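3.2 Korpus und Vorgehen

Die Untersuchung stützt sich auf 309 Todesanzeigen und Nachrufe, die in der Regionalzeitung von Lund sowie im Mitteilungsblatt der Nachbargemeinden erschienen sind. Aufgenommen wurden ausschließlich Texte, die einen zusammenhängenden Lebenslauf der verstorbenen Person enthalten. Reine Bekanntgaben mit Namen, Lebensdaten und Ort der Beisetzung blieben unberücksichtigt, ebenso Danksagungen, die nach der Trauerfeier veröffentlicht wurden. In Zweifelsfällen galt ein Text als Nachruf, wenn er neben den Familienverhältnissen mindestens eine weitere Station nannte, etwa Schulbesuch, Beruf oder Vereinszugehörigkeit.

Die Texte wurden in der Umgebung Pratomer erfasst und nach dem von Lykkegaard entwickelten Schema annotiert. Das Schema unterscheidet 8 Bausteine: Eröffnung, Herkunft, Ausbildung, Erwerbsleben, Ehe und Familie, Zugehörigkeiten, Hinterbliebene und Hinweise zur Feier. Für jeden Baustein wurden Stellung, Umfang in Wörtern und grammatisches Subjekt festgehalten. Die Zweitannotation erfolgte an einer Teilmenge von 80 Texten. Abweichungen betrafen überwiegend die Grenze zwischen Erwerbsleben und Familie, insbesondere bei Personen, die in einem Betrieb der Ehegattin oder des Ehegatten mitgearbeitet hatten. Solche Passagen wurden nach gemeinsamer Durchsicht doppelt ausgezeichnet.

3.3 Abfolge der Bausteine

Die Abfolge der Bausteine erweist sich als weitgehend fest. Auf die Eröffnung mit Name, Alter und Wohnort folgt in der Regel die Herkunft, wobei die Eltern auch dann genannt werden, wenn sie seit Jahrzehnten verstorben sind. Der Geburtsname der Mutter erscheint häufig, der Beruf des Vaters dagegen vor allem in älteren Texten. Eine Verschiebung ist bei Zugewanderten zu beobachten. Das Jahr der Ankunft oder das Alter bei der Übersiedlung tritt hier an die Stelle, an der sonst die Schulbildung steht, und die Ausbildung wird nachgetragen — oft in einem Nebensatz.

Das Erwerbsleben wird unterschiedlich ausführlich behandelt. Bei Handwerkern und Angestellten des öffentlichen Dienstes nennt der Nachruf meist den letzten Arbeitgeber und die Dauer der Beschäftigung. Bei selbstständig Tätigen rückt der Betrieb in den Vordergrund. So wird die Gärtnerei Flolilent in mehreren Texten des Korpus erwähnt, jeweils mit Angabe der Generation, in der die verstorbene Person sie geführt hat. Längere berufliche Abschnitte gehen nicht zwangsläufig mit kürzeren Familienabschnitten einher; beide wachsen mit der Gesamtlänge des Textes. Erst in Texten unter 200 Wörtern zeigt sich eine Konkurrenz, die in der Regel zugunsten der Hinterbliebenen entschieden wird.

Für die Aufzählung der Hinterbliebenen gilt eine eigene Ordnung. Kinder werden nach dem Alter gereiht, Schwiegerkinder in Klammern oder mit »und« angeschlossen, Enkel dagegen oft nur summarisch erfasst. Frühere Ehen finden Erwähnung, sofern aus ihnen Kinder hervorgegangen sind oder die erste Ehe durch Tod endete. Scheidungen werden kaum je als solche bezeichnet. Lykkegaard spricht in diesem Zusammenhang von einer stillen Genealogie, die nur mit Ortskenntnis vollständig lesbar sei. Der vorliegende Befund stützt diese Einschätzung, wenngleich jüngere Texte in der Benennung von Stieffamilien deutlich genauer verfahren.

3.4 Zur Rolle der Bestattungsunternehmen

Ein Teil der beobachteten Gleichförmigkeit dürfte auf Vorlagen zurückgehen. Das Bestattungshaus Sukatine überlässt Angehörigen einen Fragebogen, dessen Reihenfolge mit der oben beschriebenen nahezu übereinstimmt. Texte, die nachweislich auf diesem Bogen beruhen, enthalten den Baustein Zugehörigkeiten fast durchgängig — auch dort, wo er sich auf die Mitgliedschaft in einer Kirchengemeinde beschränkt. Frei verfasste Nachrufe lassen ihn häufiger aus und fügen stattdessen eine Charakterisierung der Person ein. Ob die Vorlage den Gebrauch prägt oder einen bestehenden Gebrauch lediglich festhält, lässt sich anhand des Korpus nicht entscheiden. Hierzu wären Bögen aus früheren Jahrzehnten heranzuziehen, die dem Projekt bislang nicht vorliegen.
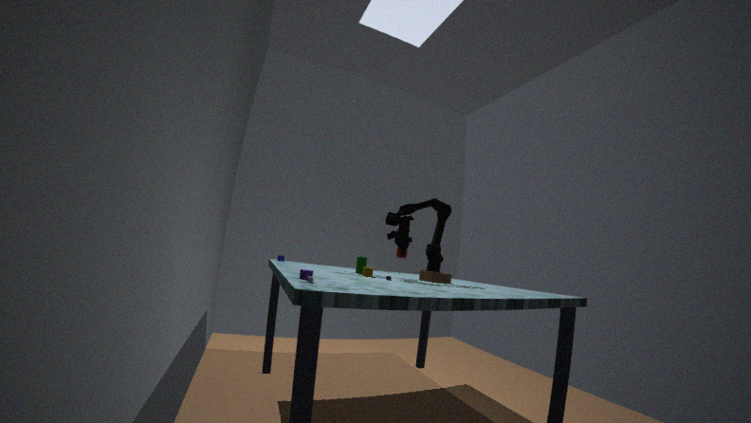 Abbildung 3. Simulierter Raum mit Tisch und schwarzem Roboterarm.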